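Moved my coins off an exchange, now one deposit shows as "pending" in both places?

Posted in Wallets & Exchanges

nodecurious_jan

Hi all, hoping somebody has been through this before I lose any more sleep. I've kept a little bitcoin on Carketti for a few years, mostly bought in small bites on payday, and last weekend I finally decided to get it off there and into my own wallet. I use the Nodthorpe wallet on my phone. I did a tiny test send first like everyone says to, and it landed fine. Then I sent the rest.

Carketti says "Completed" with a long transaction ID. My wallet says "Pending – unconfirmed" and has said that for 39 hours now. When I paste the ID into a block explorer it does find the transaction, and the address it's going to matches mine (I checked every character, twice, with a ruler on the screen like somebody's grandmother). But it says 0 confirmations. Then this morning Carketti started showing a SECOND line, also pending, same amount, which I did not ask for.

I wrote to their support and got an auto reply telling me to allow up to 4 business days. Did they send it twice? Am I going to get in trouble if they did? And can I do anything from my end to hurry it up, or do I just wait?

Rutilio Olvera

Take a breath, you're almost certainly fine. I had nearly the same thing last July moving coins out of Fimance and I spent a whole evening convinced I'd been robbed.

What you're describing sounds like a low fee. When an exchange sends your coins it attaches a fee for the miners, and if the network gets busy right after, your transaction sits in line behind everybody who paid more. It hasn't gone anywhere, it's just waiting. Zero confirmations means no miner has put it in a block yet. "Completed" on the exchange side only means they pushed it out the door, and I really wish they'd pick a different word for it.

The second line is probably a replacement. A lot of exchanges will notice that a withdrawal is stuck and send it again with a higher fee, using the same coins. Only one of the two can ever confirm, so you won't be paid twice and you won't owe anybody anything. Click on that second line and see if it has its own transaction ID. If it does, paste that one into the explorer and look at where it says "inputs". If it's spending the same inputs as the first one, that's your answer. If the inputs are different, then it really could be a double send, and I'd leave those coins alone until support writes back.

As for hurrying it up, look in the wallet for something called "bump" or "child pays for parent". It lets you spend the incoming coins back to yourself with a bigger fee, and that drags the first one along. I'm not sure the Nodthorpe app has it (I use something else), and I wouldn't bother if the exchange has already replaced the thing. Check the inputs first.

Oh, and please don't answer anybody who messages you privately offering to "unlock" it. You'll get 3 or 4 of those after posting here. They want your recovery words and then your coins are gone.

salinas_steve

just wait. mine took 6 days once and showed up while i was mowing the lawn. also carketti is garbage, been saying it for years

nodecurious_jan

Thank you Rutilio!! You were right about the second line – it has its own ID and the inputs are the same as the first, so I guess they did replace it. The new one already has 3 confirmations and my wallet has quit showing the old one altogether. I never did find the bump thing, but I didn't need it.

And yes, two "recovery agents" in my inbox already. Blocked both.

Support still hasn't written back, so I'm leaving the ticket open until a human tells me the first line is closed on their side, and I've saved both IDs in a note in case they ask.

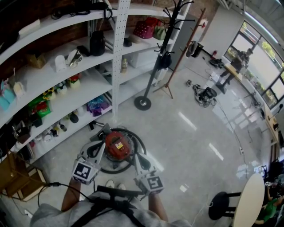 One more thing while I'm here, for my tax notes: I'm putting the withdrawal down under the date I asked for it, 22nd February, and keeping the fee on its own line. If anybody does it differently I'd love to hear how.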